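2 min read

Filed under: Kitchen & Worktops

Nuren Worktop Oil, 40 ml tin

I've been selling this oil from our little shop in Ustgate since we took on the Banulley range, and I still get through a tin of it at home every August (my own worktop is beech, and it drinks the stuff!). Wipe it on thinly with an old T-shirt, leave it for 14 minutes, then buff off whatever hasn't soaked in.
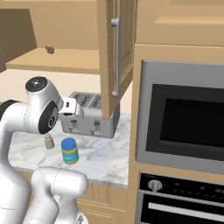

Don't be tempted to slap on a thick coat, I did that once and had a sticky kitchen all week. One tin does roughly 76 cm of worktop, more if yours has been oiled before. It smells a bit of oranges for the first evening, and I rather like that. Keep it off stone and laminate, please – it's for bare wood only.

Related items
Cunha Beeswax Bar
Banulley Buffing Cloths
Nuren Chopping Board Soap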